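Kitchen swap, June round-up

Quick one from me this month, typing this between the dentist and the bus. Sorry.

The dish swap at Ernberg hall went ahead on Wednesday evening and it was busy. More than 30 households, which is 20 up on the winter one. Bowls, plates, cups, a fondue set, two bread machines (one with no paddle, please check next time).

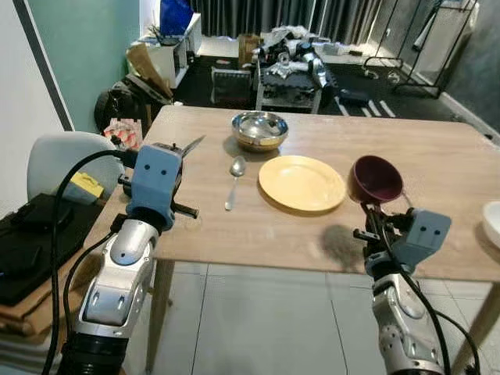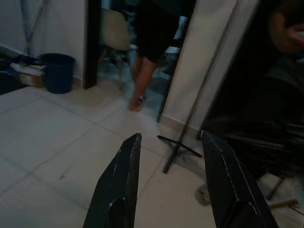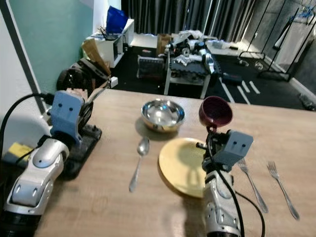
First and last: maroon tableware on the wood-grain tabletop. Middle: the floor tiles, looking toward the doorway.

Right. What went where. Everyday plates were gone by seven. Mugs, as always, too many mugs. We are not taking mugs in the fall unless they come as a set, and I mean it this time. Glassware did OK. Nobody wanted the gravy boats. They are in a box under the coat hooks if you change your mind, otherwise they go to Prinside on the next run.

The tokens. I know. Some of you got a token per item and some got one per bag, depending on which door you came in. Sanne Mulder has rewritten the sheet and it's now one token per item up to ten, then stop. Old tokens still good. Green ones too, even though the green ones were supposed to be for the book swap.

Left behind: a gray cardigan, a child's left boot, a lid for a Dutch oven (heavy, blue enamel), reading glasses in a hard case. Also a casserole with "Vermeulen" taped on the bottom. Annelies, if it's yours it's on my porch. If you meant to give it away, tell me and I'll keep it, I like it.

Chipped stuff. Please don't. A hairline crack you can't feel is one thing but we threw out most of a crate and the hall charges us for the bin. Iveta Šimko takes broken china for her mosaic class, so bring it to her directly, Tang Street, number 94, side gate. Rinse it first. Wrap the sharp bits in newspapper.

Pans got their own table for the first time and that was Kristof Van Beek's idea, so thank him. Worked well except the nonstick ones. A few people asked whether a scratched nonstick pan is worth having and the answer from the table was mostly no. Cast iron with rust on it is fine, rust comes off. Salt, a rag, a bit of oil, then an hour in the oven upside down.

Still need for the fall one: 3 folding tables, somebody with a van for the Sunday drop off, and a person who can do the door from five til six. Ho-yin Hung has the sign up list, or just reply to this and I'll pass it on.

Next issue is seeds and the Fedanard allotment waiting list. Send me stuff for it before the end of the month, short is good.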